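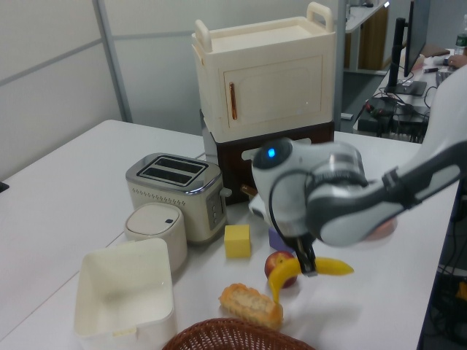
The manipulation group at Arnemham Technical College took on its task in January: clear a table of mixed objects into containers, using a single arm and a two-finger gripper, without a person touching anything after the start signal. The group's student lead and its faculty adviser spoke with the department newsletter in April, between test runs.

The lead, a third-year student in mechanical engineering, said the first month went to grasp selection. "We had a planner that liked the center of mass. On an apple that works. On a banana the center of mass is close to the inside of the curve, and the fingers came down half on the fruit and half on air."

The group now fits a curve to the object and picks a point along it where the two sides are closest to parallel. The lead described the change as 19 lines of code and three weeks of argument.

Objects are toy food and foam blocks. Asked about that choice, the adviser cited cost and repeatability. "A real banana is a different banana by the afternoon. With the toy we can compare a run from January with a run from today." The toy appliances stay on the table during runs. They limit the approach angles, and the planner has to treat them as fixed obstacles.

Each attempt is logged as a grasp, a lift and a release, scored separately. The current set holds 589 attempts, of which 161 ended in a failed grasp. The lead said the failures are sorted by hand. "The log says the fingers closed too far. It doesn't say why. Somebody has to watch the video, and that is mostly first-years."

The most common cause is a neighboring object. When two items sit close together, one finger has no room to descend. The group tried pushing the items apart before grasping, using a routine called Wavura that a former member wrote for a different arm. It worked on the foam blocks. Round objects rolled, and the routine is now disabled for them.

The adviser was more interested in the release. "Students want to talk about picking things up. I ask them where it landed." Containers with high sides leave less clearance for the wrist, so the drop height was raised, and light items then began to bounce out. The present height is a compromise, and the adviser expects it to change again.

The group has 17 members and one arm. Time is booked in two-hour blocks, and the last block ends at 10 p.m. Simulation covers part of the load, but the lead does not trust it for contact. "Friction in the simulator is a number I typed in."

The group will enter the Grultov student challenge, where the object list is released on the morning of the event. Work until then is on objects the planner has not been tuned for.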